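設備の予算を立てるのは、たぶん引っ越しの見積もりに似ています。大きな家具のことばかり考えていて、当日になってカーテンの長さが足りないことに気づく、あの感じです。前回の記事で「アームを買う話はいずれ書きます」と書いたきり、すっかり間があいてしまいました。メールで催促してくださった方、ありがとうございます。おかげでようやく腰が上がりました!

今日は、双腕の作業台をもう一式増やすにあたって、何にお金がかかるのか、どこで見込みを外したのか、という話をします。長くなりますので、お茶でもいれてからどうぞ。
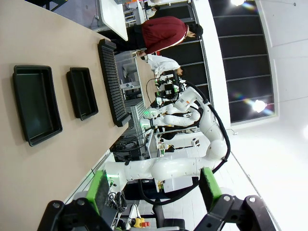
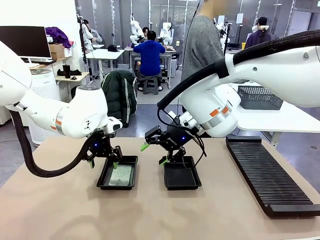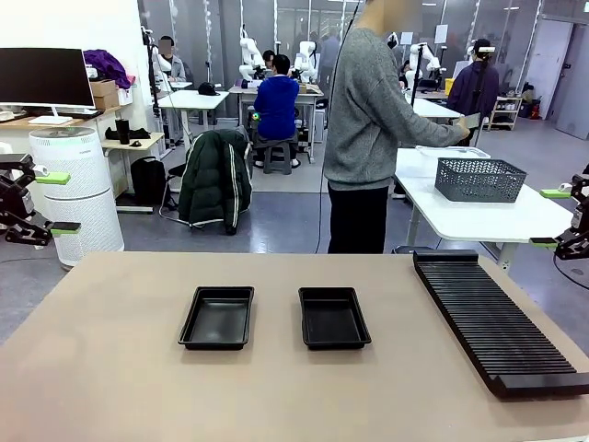

トレーとラックを置いた作業台まわり。

さて、最初に作った見積もり表は、全部で20行でした。アーム、グリッパー、架台、制御用のパソコン、モニター、非常停止ボタン、という具合に、わりと得意な気持ちで並べていったのです。それを同僚のTahmineh Tabriziさんに見せたら、しばらく画面を眺めてから「ケーブルはどこ?」と聞かれました。どこにもありませんでした。ケーブルはアームに付いてくるものだと、私はなんとなく思い込んでいたんですね。

付いてくるケーブルは、もちろんあります。でもそれは、アームの根元から制御箱までの分です。手先のグリッパーやカメラへ行く線は自分で用意して、アームの外側に沿わせて、関節を曲げても突っ張らないように余長をとって、保護スリーブに通さなければなりません。このスリーブがまた、太さと長さの組み合わせで値段がずいぶん変わります。短めに買って節約しようとすると、手首をひねったところで引っ張られて、結局買い直しになります(一度やりました)。いまは、まず腕をいちばん遠くまで伸ばした姿勢で紐を沿わせて長さを測り、そこに手のひら二つ分を足して注文しています。原始的ですが、いまのところこれがいちばん外れません。

次に悩んだのが、指先のパッドです。グリッパー本体は何年も使うつもりで選びますが、パッドは消しゴムみたいなもので、使えば減ります。うちでは薄い板をトレーから取ってラックに差すような作業を考えているので、表面の食いつきが落ちると、とたんに仕事が雑になります。それで予算表では、パッドを「設備」から「消耗品」に移しました。経理の方にとってはただの行の移動でしょうけれど、こちらは気持ちがずいぶん楽になりました。設備の欄に入れたままだと、換えるたびに申し訳ない気分になるんです。

アームの見積もりは二社からいただきました。CurkhamとDevdaleです。Curkhamは本体が安くて、架台と設置が別料金。Devdaleは全部込みで、そのぶん最初の数字を見たときに少しのけぞりました。ところが、条件をそろえて足し直してみると、Curkhamが1,363万円、Devdaleが1,179万円と、順番がひっくり返ってしまったのです。安いと思っていたほうが高かった。見積書というのは、書いてあることより書いていないことを読むものだと先輩に言われたのを、久しぶりに思い出しました。設置の立ち会い、搬入経路の養生、床の固定、運転前の安全確認。このあたりが入っているかどうかは、遠慮せずに一つずつ聞いたほうがいいです。私は遠慮して、あとで二回も電話をかけ直しました。

ただ、金額だけでDevdaleに決めたかというと、そうでもなくて、納期と修理の話がかなり効きました。関節が一つ壊れたとき、代わりの腕を貸してくれるのか、それとも送り返して待つのか。双腕の台は、片方が止まると両方止まるのと同じです。Tahminehさんはここにとても厳しくて、打ち合わせでは価格の話が始まる前に、修理の間どうなるのかをずっと質問していました。横で聞いていて、なるほど、私は値段から入るから抜けるのだなあと反省した次第です。

それから、机まわりの小物です。トレー、ラック、かご、カメラを留めるアームの類。一つひとつは安いので、つい「あとで適当に」と思ってしまうのですが、積み上げると意外に馬鹿になりません。前回の台で小物に使った分の領収書を引っぱり出して足してみたら、426千円ありました。封筒から領収書が次々出てくるあの光景は、できればもう見たくありません。今回は小物をChukwuという取扱店にまとめて頼むことにして、トレーは同じ型を余分に買っておくつもりです。型が変わると縁の高さも変わって、せっかく教え込んだ手先の高さを全部見直すことになりますから、これは保険みたいなものですね。

ソフトのほうは、いま使っているPlirumをそのまま延長します。乗り換えも少し考えたのですが、新しい台と古い台で操作画面が違うと、人のほうが混乱しそうでやめました。ライセンスは台ごとに数えるので、一式増やせば当然その分も増えます。最初の20行には、これも入っていませんでした。ほんとうに、あの表はなんだったのでしょう。

もう一つ、書き忘れるところでした。場所です!アームの足元の寸法だけで配置を考えると、まず間違いなく狭くなります。後ろに椅子を引いて座る人もいれば、隣の台へ手を伸ばす人もいますし、冬になれば上着の置き場もいる。今回は床に養生テープを貼って、腕が届く範囲と、人が通る幅を先に決めました。その結果、当初のレイアウトより台を壁側へずらすことになり、電源の延長工事が一つ増えています。これで見積もり表は、めでたくまた一行長くなりました。

発注は6月の予定です。それまでに電源工事の見積もりをもらって、保守契約を一年にするか三年にするかを決めなくてはいけません。三年のほうが一年あたりは安いのですけれど、三年後に同じ腕を使っているかどうか、私もTahminehさんも自信がなくて、話すたびに結論が変わっています。同じくらいの規模で導入された方がいらしたら、保守をどうされたか、コメントで教えていただけるととても助かります。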